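Notes for Wednesday, 30 minutes including questions

**Opening**

Thank Wiebke Kettler for the invitation. Say who I am and how long I've run evening classes in Irside. Keep it under a minute.

The talk is on learning a second language after 50. Most people in the room will have tried once and stopped. Ask for a show of hands, then move on.

**Why adults quit**

- They start with a grammar book and no one to talk to.
- They study for two hours on Sunday and then skip the week.
- They compare themselves to children. Children get years of full-time practice and no one grades them.

Tell the Puranham story – I ordered soup in Portuguese and got a bus timetable. Don't rush it.

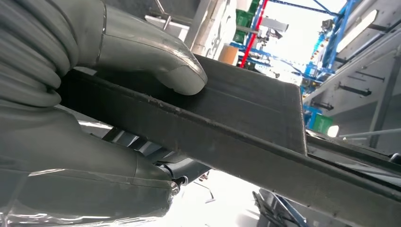 How much should a beginner study each day? Fifteen minutes is enough for the first few months, as long as it happens every day.

**What worked in my classes**

My last group had 26 people. The ones who stayed read aloud at home, even badly. They kept a short word list and threw out words they never used. Ludger Engelhardt wrote his shopping list in Spanish until January and then moved on to letters to his cousin in Arancibia.

Slow down here. People usually want to write this part down:

- Read one page aloud.
- Listen to the same recording all week.
- Write three sentences about your day.
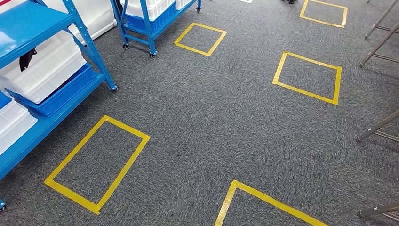 Next, memory. Older learners worry about it more than they need to. New words take more repeats than they used to, but grown-ups have a big vocabulary in their first language and can hang new words on it. Give the cognate examples: hospital, animal, natural. Have the room say them with me.

**If there's time**

Show the phrase book from 1875. Read the line about the lame horse.

**Questions**

Someone will ask about apps. They're fine for vocabulary – weak for conversation. Sign-up sheet for the spring class is by the door.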